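Werkton Trade and Crafts Fair
Minutes of the July Planning Meeting 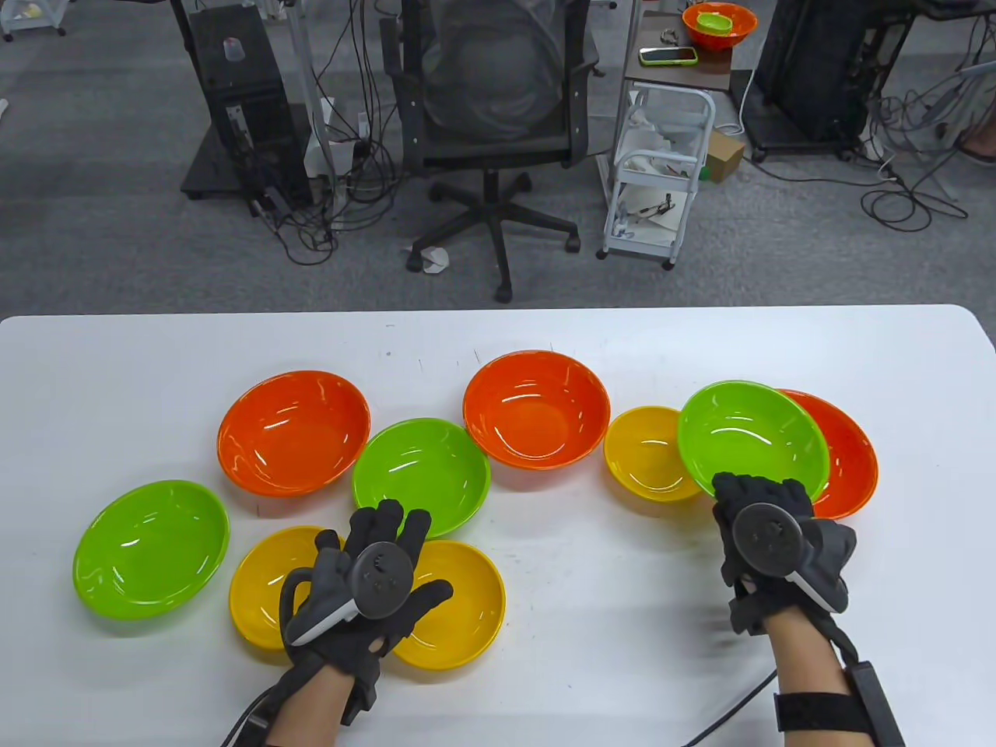
Plastic bowls in orange, lime green and yellow on a white table.

Present: the Chair, the Vice Chair, the Secretary, the Exhibitor Services Manager, the Site and Safety Manager, the Publicity Manager, the Finance Officer, and representatives of the Housewares, Textiles, Food and Small Manufacturers sections.

Also present: one representative of Pimetis (hall owners) and one representative of Dubey (stand contractors), both for items 4 and 5 only.

Apologies: the representative of the Furniture section.

The meeting opened at 5:30 p.m.

1. Minutes of the previous meeting

The minutes of the previous meeting were approved with two corrections. Under item 6, "North Hall" was changed to "North Annex." Under item 8, the words "subject to written confirmation" were added after "the late opening."

2. Matters arising

2.1 Signs on the access road. The Site and Safety Manager reported that the town had agreed to temporary signs at the Ender Road turn and at the traffic circle. The signs may go up the evening before the fair opens and must be down by noon on the day after it closes. The town will not allow signs on the median. The Housewares representative asked whether the sign at the footbridge could be used again. The town's letter did not mention the footbridge, and the Site and Safety Manager will ask.

2.2 Coat check. The charge for the coat check was discussed at the previous meeting and left open. The Finance Officer recommended no change. Agreed.

2.3 Exhibitor handbook. The revised handbook has been sent to all confirmed exhibitors. Several had written to say that the page on electrical supply did not match the order form. The form is correct. A replacement page will be issued.

3. Report on applications and allocation of stands

3.1 The Exhibitor Services Manager reported that 60 stands had been allocated in the Main Hall. All of the corner positions are taken. There is a waiting list for the Main Hall, and applicants on it have been offered places in the North Annex.

3.2 The Textiles representative stated that three long-standing exhibitors in that section had been placed in the Annex and were unhappy with the decision. They had applied before the closing date and had expected to return to their former positions near the main entrance. The Exhibitor Services Manager replied that the rules give returning exhibitors first choice only if the deposit is paid by the date on the form, and that the deposits in question had come in after that date. The Chair said that the rule had been applied correctly but that its wording could be clearer on the form itself.

3.3 After discussion it was agreed that the allocation would stand. If a Main Hall place becomes free, it will be offered first to these three exhibitors in the order in which their deposits were received. The wording on next year's form will be reviewed.

3.4 The Food representative asked for a ruling on exhibitors who sell cooked food from stands allocated for packaged goods. Complaints had been received last year about smoke and about lines blocking the aisle. It was agreed that cooking will be permitted only in the food court and in the marked area outside the east doors. Samples may be served cold from any food stand. Reheating on a stand requires written permission from the Site and Safety Manager.

3.5 The Small Manufacturers representative asked that exhibitors sharing a stand be listed separately in the catalog. Agreed, on payment of the listing fee for each name.

4. Hall arrangements

4.1 The Pimetis representative confirmed that the halls will be available to the stand contractors from 7 a.m. on the first build day. Exhibitors may enter from 1 p.m. on the same day. Pimetis asked that this be strictly observed. Last year a number of vans arrived during the morning and were parked across the loading doors – the contractors lost a good part of the morning as a result.

4.2 The floor in the west half of the Main Hall has been resurfaced. No tape other than the type supplied by the hall office may be used on it. The cost of removing other tape will be charged to the exhibitor. The Publicity Manager asked whether floor stickers for the visitor trail could be used. The Pimetis representative will check with the flooring firm and reply in writing.

4.3 Heating and ventilation. The Housewares representative reported complaints last year of cold drafts near the loading doors. Pimetis has fitted new strip curtains to both doors. It was noted that the curtains must not be tied back during opening hours.

4.4 Restrooms. The restrooms next to the North Annex will be open throughout the fair. Last year they were locked at 6 p.m. by mistake on the late opening evening. Pimetis gave an assurance that the closing schedule had been amended.

5. Stand construction

5.1 The Dubey representative presented the plan for the standard stand. The back wall will be slightly higher than last year, and the name board will be fixed to the front rail instead of hanging from it. The price to exhibitors is unchanged. The plan was approved.

5.2 Exhibitors who build their own stands must send drawings to Dubey for checking. The Site and Safety Manager reported that drawings were outstanding for several stands and that reminders had been sent. It was agreed that any exhibitor who has not supplied drawings by the next meeting will be given a standard stand and charged for it.

5.3 The Textiles representative asked whether fabric could be hung from the stand ceiling grid. Dubey had no objection as to weight, but the fabric must have a flame-retardant certificate, and the certificate must be kept on the stand.

5.4 The Pimetis and Dubey representatives were thanked for attending and left the meeting.

6. Finance

6.1 The Finance Officer presented the accounts to date. Stand income is ahead of the same point last year. Catalog advertising is behind, mainly for the inside pages. The back cover has been sold.

6.2 Printing costs. Two quotations had been obtained for the catalog and the visitor map. The lower quotation, of $3,923, was accepted. It includes delivery to the hall but not to the ticket outlets, and the Publicity Manager will arrange that separately.

6.3 Advance tickets. Sales stood at 1,627 on the morning of the meeting. The Finance Officer asked that outlets be reminded to return their stubs weekly. One outlet had returned none.

6.4 Unpaid balances. A list of exhibitors with balances outstanding was circulated. It was agreed that passes would not be released to any exhibitor with an unpaid balance. The Small Manufacturers representative asked for some flexibility where payment had been made by check and was still clearing. Agreed, at the Finance Officer's discretion.

7. Publicity

7.1 The Publicity Manager reported that the poster had been approved and was at the printer. The local radio station has offered a morning interview in the week before the fair. The Chair and one exhibitor will take part. Section representatives were asked to suggest exhibitors who are comfortable speaking on air.

7.2 The opening ceremony was discussed. Last year's speeches overran and the doors opened late, with a long line outside. It was agreed that there will be one speech only, and that the doors will open at 10 a.m. whether or not the speech has finished.

7.3 The Housewares representative proposed a prize for the best-dressed stand in each section. There was general support, but some concern about who would judge it and how the result would be received. The Publicity Manager will bring a written proposal to the next meeting.

7.4 Visitor survey. It was agreed to shorten the form to one side of a sheet. The question on distance traveled will be kept, and the question on household income will be dropped.

8. Safety and transportation

8.1 The Site and Safety Manager reported that the fire inspection had been booked and that the evacuation plan was unchanged except for the North Annex, where the assembly point has moved to the grass area beside the bicycle racks. Maps will be corrected.

8.2 The shuttle bus from the Werkton station will run on all days of the fair. The operator has asked that the last bus leave 2 minutes later than printed, to meet the incoming train. The printed timetable will not be changed, but a notice will be posted at the stop.

8.3 Parking. The lower field will be used for exhibitors only if the ground is firm enough. The decision will be made the day before the fair opens. If the field is closed, exhibitors will be directed to the lot behind the Ender warehouse, where permission has been given on the same terms as last year.

8.4 First aid. Cover has been confirmed for build days as well as open days.

9. Any other business

9.1 The Food representative reported that the water supply to the food court had been weak on the last two afternoons of the previous fair. The Site and Safety Manager will raise this with Pimetis.

9.2 The Secretary reminded representatives that changes to catalog entries must be made in writing. Entries changed by telephone last year had led to several errors.

9.3 The Vice Chair asked that exhibitors be told again that stands must not be packed up before closing time on the last day. Agreed. A notice will be placed in each exhibitor's pack.

10. Next meeting

The next meeting will be held in the small conference room at 5:30 p.m. The date will be sent out with the agenda. Items for the agenda should reach the Secretary one week in advance.

The meeting closed at 7:50 p.m.

Actions

Site and Safety Manager: footbridge sign (2.1); food court water supply (9.1)
Exhibitor Services Manager: replacement handbook page (2.3); wording of application form (3.3); notice in exhibitor packs (9.3)
Publicity Manager: delivery to ticket outlets (6.2); proposal for stand prize (7.3); revised survey form (7.4)
Finance Officer: reminder to ticket outlets (6.3)
Section representatives: names for radio interview (7.1)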